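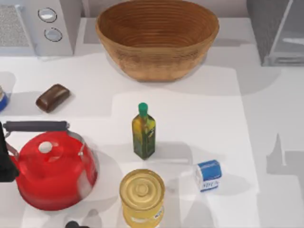

Sim counter, kettle task. Left gripper against the kettle, second one just in at the bottom.

July, 11:40 pm

Moved the kettle task over to the Okar build this evening. The old scene file would not load until I renamed two of the collision groups, and the error message named neither of them. Cost me most of an hour.

Batch of 425 episodes finished before tea. Step limit is 1,296 per episode and too many are hitting it, so either the limit is short or the policy is dithering. Watched a handful at half speed. It dithers. The left arm gets to the flank of the kettle and then hunts for the handle in small corrections, each one a bit smaller than the last. Tistton's group at the other bench see the same behaviour with their mug, so I doubt it is the colour or the gloss.

Things changed tonight:
Friction on the kettle handle up one notch.
Basket mass corrected. It was entered in grams where the file wants kilograms.
Olive oil bottle left where it is. It is tall and thin and close to the middle, and I want to know whether the arm path clears it.

Did not touch the shadows. Sarico wants them softened for the club demo, but the training set was rendered with them as they are and I am not going to re-render almost 1,922 frames for looks -- not before assessment, anyway.

Wrote half the methods section of the report. The Manalo template insists on a risk table, even for work done wholly in simulation. Put down eye strain and lost data.

Tomorrow: rerun with the same seed, log the gripper width at every step, return the borrowed monitor cable. If the handle grasp is still poor I will try approaching from above and drop the side approach for this term.

Bed.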